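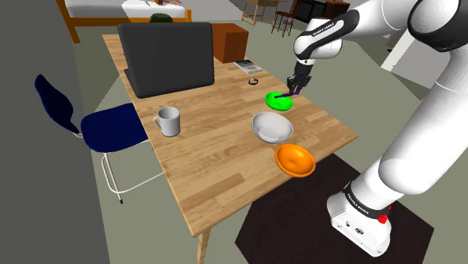

Simulated tabletop cell with Franka Emika arm.

Home Products Support Contact

Marnico Remote Teaching Station

The station records tasks demonstrated by remote control. An operator guides the arm and gripper, and each run is saved for later training. Storage holds 1,152 runs. Operator licenses: 2 or 5.

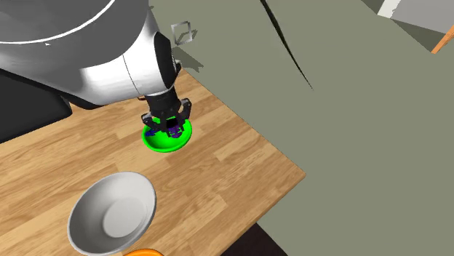 Gripper over the green dish, purple object between the fingers.

Related items
Farooqui Hand Controller
Londwood Training Course

© Marnico, Sekinville. Back to top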